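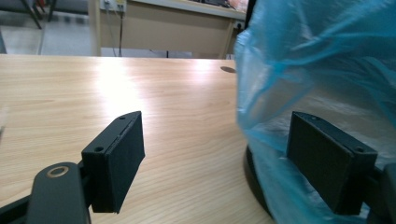 Bags, bins and tabletops: how the winter has gone

December
By the project lead, Grimau Reuse Kitchen

Hello again to everyone at the Vaughan Fund! I promised you a shorter report this time, and I'll do my best, but there's a fair bit to tell you (mostly about bags, I'm afraid).

When I last wrote we'd just been given the keys to the Plurkell Street room and the sorting was happening on the floor, which was doing my knees no good at all. We've now got proper tables in, the pale wood-grain sort that wipe down in a minute, and it has changed the pace of everything. People can stand up, chat, spread things out and see what they've got. I'd budgeted for the solid ones, but these were cheaper and I can't fault them so far.

Lining and bagging

The big job since the autumn has been the small food waste bins for the households on the scheme. Each one gets a bag fitted before it goes out, and we've moved over to the light blue see-through ones. I know the colour sounds like a silly thing to put in a report! But with the old black sacks we were forever opening them up again to check what had gone in, and now a quick look usually does it. They do crumple like mad, and getting one to sit nicely round the rim of a bin is a knack. My first few looked dreadful. I've got the hang of it now, more or less: shake it open, drop it over, then work round the edge with your thumbs.

We have sent out 80 lined bins, against the 50 I put down in the plan, so I'm very pleased with that. Another nine came back with split lids and are stacked under the window until I can sort out replacements with Drutora. They've been slow to reply, and I'll chase them again before we close for Christmas.

Money

Spending to the end of last month was £3,916. Most of that is the tables, the bins and the rent, with bags a much smaller slice than I'd feared. The one overspend is heating. The room is lovely in the morning when the sun comes in and bitter by four o'clock, so we've had the heater going more than planned. I'd like to move a little across from the printing line to cover it, if you're happy with that? We've hardly printed anything.

What hasn't gone so well

The drop-in mornings are still quiet. I think I put them too early, and ten o'clock is going to be kinder than half past eight for anyone doing a school run. The leaflet also had the old address on it, which was my mistake, and I've been correcting them by hand with a biro.

After Christmas

I want to get shelves up along the back wall so the spare rolls of bags stop living on the tables, and I'd like to try a smaller bin for people in flats, as a few have told me the present one takes up too much worktop. I'm getting prices now and will send them over as soon as I have them. Do drop in if you're passing Plurkell Street, the kettle is nearly always on, and I'd love to show you the room now that there's somewhere to put your cup down.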